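Quiénes somos

Grarnetti es una escuela-taller pequeña donde las personas aprenden a enseñar tareas a los robots. Empezamos con un solo brazo y un curso de fin de semana, y hoy tenemos dos salas, un programa para empresas y otro para centros de formación profesional. Nuestros alumnos vienen de la cocina, de la logística, del cuidado de personas mayores y también de la informática. No pedimos saber programar. Pedimos paciencia en las manos.

Qué hacemos

Un robot puede aprender un movimiento de varias maneras. Nosotros trabajamos con dos. En la primera, la persona toma el brazo y lo conduce con sus propias manos por todo el recorrido. En la segunda, lo maneja a distancia con un mando, y mira la mesa mientras lo hace. En los dos casos el recorrido queda guardado y se repite muchas veces, con los objetos puestos en sitios diferentes.

Parece sencillo y los primeros días no lo es. Quien empieza suele mover el brazo demasiado rápido, o cierra la pinza antes de llegar. Por eso el curso básico tiene 50 horas y casi todas son de práctica. La teoría se da por la mañana, en grupos pequeños, y después cada pareja tiene su mesa.

Cómo trabajamos

Los cursos están organizados en tres niveles:

Nivel inicial. Guiar el brazo con la mano, sin prisa. Acercarse, cerrar, levantar, soltar. Al final de este nivel el alumno entrega una serie de 81 demostraciones limpias, revisadas una por una con el profesor.

Nivel medio. Control remoto sobre la mesa. Usamos cosas corrientes que cualquiera tiene en casa: un cuenco naranja, una zanahoria, una esponja azul. Se practica a bajar la pinza junto a un objeto sin tocarlo, y a sostener piezas pequeñas con la punta de los dedos. 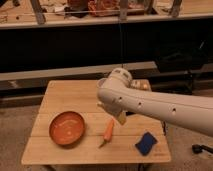
Nivel avanzado. Tareas propuestas por las empresas. Fundero, que prepara comidas para colegios, nos trajo el problema de ordenar verduras de formas desiguales. Con Plidow trabajamos en guardar utensilios -- una tarea que nos enseñó mucho sobre los ángulos de la muñeca.

Nuestro archivo

Todas las demostraciones se guardan con una nota breve de quien las hizo. El archivo abierto tiene ya 1034 grabaciones, y los centros asociados pueden usarlas en sus clases. También conservamos las que salieron mal, en una carpeta aparte, para que los alumnos nuevos puedan estudiarlas.

Con quién colaboramos

El taller Chowdhury mantiene nuestros brazos y fabrica las puntas de las pinzas. Con ellos organizamos cada febrero una jornada de puertas abiertas, donde los visitantes pueden guiar un brazo por primera vez. La próxima será el 6 de febrero de 2026. La entrada es libre, pero conviene reservar el turno de práctica por correo -- las mesas se llenan pronto.

Si usted representa a una escuela o a una empresa y quiere conocer los cursos, escríbanos con unas líneas sobre la tarea que tiene en mente. Respondemos en español y en inglés.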